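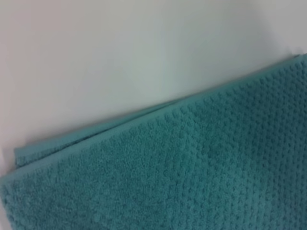

Toalha turca verde-azulada, dobrada, sobre uma superfície branca e lisa.

Imprimir | Enviar por e-mail
Partilhas: 6 | Comentários: 2

COMUNICADO DE IMPRENSA

Surness abre em Metitz uma oficina permanente sobre a dobra e a arrumação da roupa de banho

A Surness, empresa de têxteis para a casa, anuncia a abertura de uma oficina permanente em Metitz, dedicada a um assunto que muitas famílias tratam com pressa: como dobrar, guardar e cuidar das toalhas. A oficina chama-se Lumano e começa a receber o público no mês de abril, aos sábados, com entrada livre para as pessoas que fazem inscrição antes.

O projeto nasceu dentro do serviço de clientes da empresa. Durante o último inverno, a Surness enviou aos seus clientes um questionário sobre a vida das toalhas em casa e recebeu 2292 respostas completas. As perguntas eram simples. Onde guarda as toalhas? Quem as dobra? O que faz com uma toalha quando ela já não é agradável? A empresa esperava receber reclamações sobre cores e medidas, e recebeu também algumas, mas a maior parte dos comentários escritos à mão falava de espaço: prateleiras estreitas, armários que não fecham, pilhas que caem quando se tira a toalha de baixo.

"Lemos as respostas com muita atenção e ficámos um pouco surpreendidos", declara Kjell Hägglund, diretor da Surness. "Nós falávamos sempre do fio e do peso do tecido. Os clientes falavam do armário. Uma senhora escreveu-nos uma página inteira sobre a porta do seu armário, com um desenho. Então decidimos que era preciso trabalhar também esta parte, e trabalhar a sério."

O que se aprende na oficina

Cada sessão da Lumano dura 2 horas e recebe grupos pequenos. Os participantes trabalham em mesas brancas e lisas, à altura da cintura, e podem usar as toalhas da oficina ou trazer as suas próprias de casa. A empresa recomenda esta segunda possibilidade, porque uma toalha usada há vários anos não se comporta como uma toalha nova: às vezes perdeu a forma retangular, às vezes a bainha encolheu mais do que o resto do pano.

A primeira parte da sessão é dedicada à dobra. São mostrados três métodos, e o participante escolhe aquele que convém ao seu armário. O primeiro é a dobra em terços no sentido do comprimento, seguida de uma dobra ao meio. É indicado para prateleiras profundas. O segundo é o rolo, que serve bem para cestos e para prateleiras baixas. O terceiro é a dobra vertical, em que a toalha fica de pé na gaveta e se pode retirar sem mexer nas outras.

Em todos os métodos dá-se muita importância à borda. Quando a camada de cima fica um pouco desviada em relação à de baixo, a toalha parece bem dobrada enquanto está sozinha na mesa. Na pilha, o desvio repete-se e, depois de várias toalhas, a pilha inclina-se para um lado. Os formadores ensinam a verificar este ponto com a mão aberta, passando os dedos ao longo da dobra antes de colocar a toalha na prateleira. Para quem prefere deixar a bainha visível, por gosto, existe também uma maneira de o fazer com regularidade, e esta maneira é explicada no fim da primeira hora.

A segunda parte trata do tecido. Os participantes aprendem a reconhecer com os dedos a diferença entre um turco de argola solta, um turco com relevo em pequenos nós e um tecido em favo. As superfícies com relevo são agradáveis ao toque e têm muitos amadores, mas pedem algum cuidado na lavagem. Com o uso, as argolas podem ganhar borboto e o desenho torna-se menos nítido. A oficina explica como sacudir a toalha antes de a estender, como evitar o excesso de amaciador e por que motivo não se deve nunca puxar uma argola que saiu do lugar – é melhor cortá-la com uma tesoura pequena, rente ao pano.

Fala-se ainda da cor. Os tons verde-azulados foram os mais mencionados no questionário, sobretudo pelas pessoas que têm casas de banho brancas. São cores que perdem um pouco de intensidade com as lavagens, e nem sempre por igual: a bainha, que é mais plana, pode mostrar um tom diferente do tom das argolas. Os formadores aconselham lavar juntas as toalhas do mesmo conjunto, também quando uma delas foi pouco usada, para que envelheçam ao mesmo ritmo.

Um caderno para levar para casa

Cada participante recebe no fim um caderno impresso, preparado por Kyrylo Palamarchuk, responsável pela formação. O caderno contém desenhos das dobras, uma tabela em branco para anotar as medidas das prateleiras e uma página sobre a secagem em apartamentos sem varanda. Os textos foram mantidos curtos de propósito, para poderem ser lidos de pé, em frente do armário.

"Eu dobrei toalhas num hotel durante 6 anos, e depois tive de aprender outra vez para a minha casa", conta Kyrylo Palamarchuk. "No hotel todas as toalhas são iguais e as prateleiras são grandes. Em casa há a toalha da praia, a toalha pequena das mãos, a toalha que a avó ofereceu e que ninguém quer deitar fora. Com o método do hotel não resulta. É preciso medir primeiro a prateleira e só depois escolher a dobra. As pessoas fazem quase sempre o contrário, e eu também fazia."

O caderno será distribuído apenas na oficina durante os primeiros meses. A Surness estuda a possibilidade de o enviar por correio às pessoas que responderam ao questionário e que vivem longe de Metitz, mas neste momento ainda não foi tomada uma decisão.

Colaboração com a Marchuk

O mobiliário da oficina foi construído pela Marchuk, carpintaria de Metitz que trabalha há muito tempo com a Surness na montagem das suas lojas. Para a Lumano, a Marchuk preparou módulos de prateleiras com altura regulável, de modo que cada grupo possa reproduzir mais ou menos o armário que tem em casa. Os módulos podem ser desmontados sem ferramentas e ocupam pouco lugar quando não servem.

Dois destes módulos ficam sempre montados junto à entrada. Um apresenta uma arrumação por tamanho, o outro uma arrumação por pessoa da família, com um espaço para cada um. Segundo os resultados do questionário, as famílias com crianças preferem a segunda solução, e as pessoas que vivem sozinhas quase não têm opinião sobre o assunto. Os visitantes podem mexer nas duas arrumações à vontade, e a equipa volta a colocar tudo no lugar ao fim do dia.

Recolha de toalhas usadas

A oficina terá também um ponto de recolha. As toalhas que já não servem para o banho, mas que estão limpas e secas, podem ser entregues na receção durante o horário de abertura, sem ser necessário participar numa sessão. As que estão em bom estado serão lavadas outra vez e usadas nas aulas. As restantes serão cortadas em panos de limpeza para a própria oficina e para a carpintaria da Marchuk, onde são muito procurados. Pede-se ao público que não entregue roupões, tapetes de banho nem toalhas com peças de metal.

Informações práticas

As sessões realizam-se ao sábado, de manhã e de tarde. A sessão da manhã começa às 10h00 e a da tarde às 15h00. As crianças podem participar quando estão acompanhadas por um adulto, e existem mesas mais baixas para elas. O espaço fica no rés do chão e é acessível a cadeiras de rodas. A inscrição faz-se nas lojas Surness ou por telefone, e é pedido que cada pessoa indique a largura e a profundidade da sua prateleira principal. Quem não conhece estas medidas pode inscrever-se na mesma e medir uma prateleira de demonstração no local.

Os jornalistas que desejam assistir a uma sessão antes da abertura ao público são convidados a contactar o serviço de imprensa da empresa. Kjell Hägglund e Kyrylo Palamarchuk estão disponíveis para entrevistas, em inglês ou em português. Exemplares do caderno e amostras dos três tipos de tecido podem ser enviados às redações a pedido.

Sobre a Surness

A Surness desenha e vende toalhas, roupões e roupa de cama. Tem a sua sede em Metitz, onde funcionam também o armazém e o serviço de clientes. A Lumano é a sua primeira atividade de formação aberta ao público em geral.

Contacto para a imprensa: Serviço de Imprensa Surness, Metitz

Imprimir | Enviar por e-mail
Comentários (2)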